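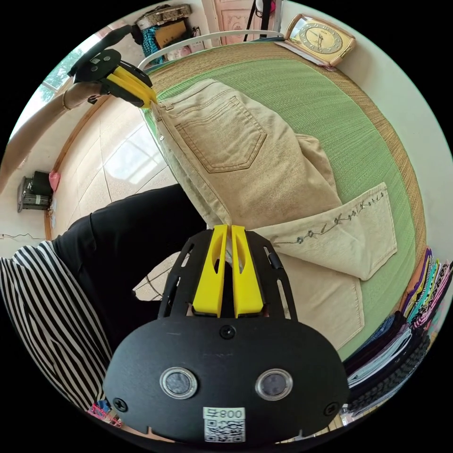

Page 14

Woven summer mat for the bed, by Kutico
Reader review, Home and Bedroom section

I bought this mat in July, when my bedroom became too warm for normal sheets. In the country where I grew up, everybody sleeps on a woven mat in summer, and I missed it. In the shops in Hurville I could find only bamboo mats made from small hard tiles, which pull the hair. So I ordered the Kutico mat, the green one with the straw border, and I have now used it long enough to write something useful.

It came rolled in a long carton. The smell when I opened it was strong, like dry grass in a barn. I like this smell, but my husband does not, and we left the mat over the balcony rail for one Saturday. After this it was much weaker. The seller writes that you should wipe the mat with a damp cloth before the first use, and then let it dry completely. Please do it. The cloth became quite yellow from the dust.

The mat also wanted to roll itself up again. I put it on the bed upside down with books on the corners, and it needed two nights before it was flat. I have read reviews from people who sent the mat back on the first day for this reason, and I think they were too quick.

For sleeping it is very good. The surface is smooth in one direction and a little rough in the other, so you must lay it with the weave going along the body. It does not hold the heat of the body as the cotton does, and when I turn to the other side in the night I always find a cool place. It is firm. If you have a soft mattress you will still feel the mattress, but with something straight on top of it. My hip needed a few days to accept this.

What I did not expect is how much I use it in the day. A bed with a sheet and a soft blanket is a bad place to fold clothes, everything sinks and the folds become crooked. On the mat the cloth stays where you put it, and you can press a crease with the flat hand. Heavy cotton trousers with pockets are the best test, I think, because the pockets always make a lump. I lay them with the back side up, pull the waistband straight and turn the legs over.

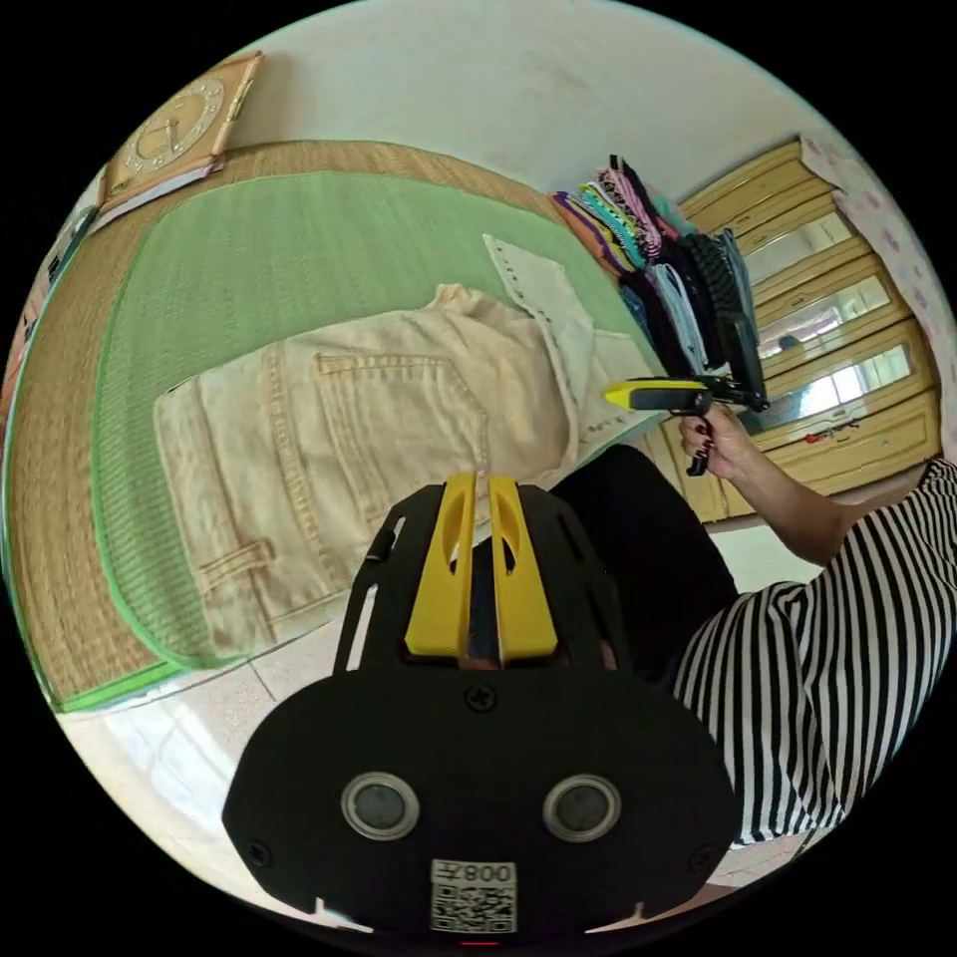 Trousers and an off-white piece on the green mat, with the folded stack behind.

I do all my ironing and folding for the week in this way now, and I make the piles at the wall side of the bed. Light things such as blouses can slide a little when the pile becomes high. Knitted things do not slide, but they can catch on the weave if there is a broken straw. I found one such straw after some weeks and cut it with nail scissors. No other one has come until now.

Now the border. It is the nicest part to look at, and also the part where I have a complaint. The thin green edging is sewn well on the long sides, but at one corner the thread was already open when the mat arrived. I wrote to the shop and they answered politely and offered me 10 percent back, which I took. I closed the corner myself with strong thread in 15 minutes.
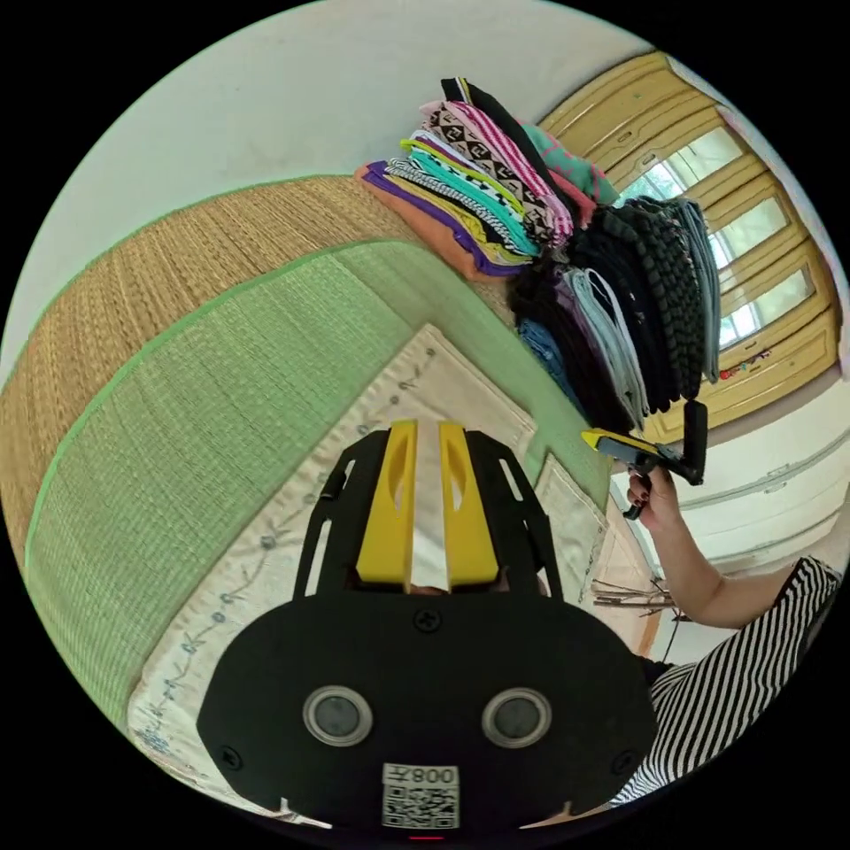
A light color cloth is the other thing I was afraid of, because my old mat gave a green shadow to everything in the first month. With this one I made a trial. I left a damp white napkin on it for one night, and in the morning I saw no color on the napkin. Still, I would not put wet laundry on it. Straw does not like water, and a mat which stays damp will get black points that you cannot remove.

For comparison, I slept on the Nerix cooling pad at my sister's home. It is colder in the first minutes and easier to wash, but it is plastic and it makes a noise when you move. It also costs more. The Kutico is the one I would buy again.

Good: cool, firm, good surface for folding, color does not come off
Less good: smell in the first days, rolls up at the beginning, sewing at the corner

My points: 9 of 10. I took one away for the corner. In autumn I will roll it with the green side inside and keep it in a cotton bag on top of the wardrobe, and if it has moths or mold in spring I will add a note to this review.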